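Date: Nov 12, 2018
Subject: Re: [marble-run] Odd blue block in a mixed lot

> Picked up a box of mixed marble run and building pieces, 352 of them
> according to the label on the lid. Most of it sorts out fine, but I've
> got 8 chunky see-through blocks that don't match any set I own. Does
> anyone know if they go with the old Hallberg ramps, or should I
> just pass them along? They seem too nice to toss in the spares bin.

Oh, don't pass them along yet! I went digging in my own bins after I read this and came up with a blue one that sounds an awful lot like yours. I've had it since March, when I bought out the leftovers from the MacRitchie toy swap, and I never did figure out where it belonged.
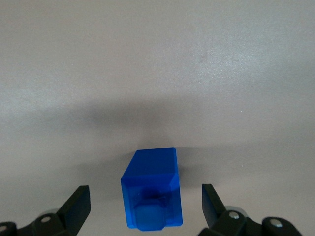 My blue one, end on. Dark round hole up top, paler tab under it.

Does yours have that little notch at the side of the hole? That's the part I'd love to compare, since my Hallberg pieces all have plain round holes with nothing coming off them. I tried pushing the block onto a Hallberg ramp anyway (gently!) and it wouldn't seat. The tab is too wide for the slot – not by much, but enough that I wasn't going to force it.

My other guess was the Ovideo tower set, the one with 177 pieces and the terrible instruction sheet. I only have 3 bits left from that one, all of them rails, so I can't test it. If anybody on the list still has a complete Ovideo tower, would you take a look at the connectors for us?

Anyway, if you do decide to let yours go, I'd happily swap some yellow funnels for a couple of them. And please say what colors you've got! I've only ever come across the blue.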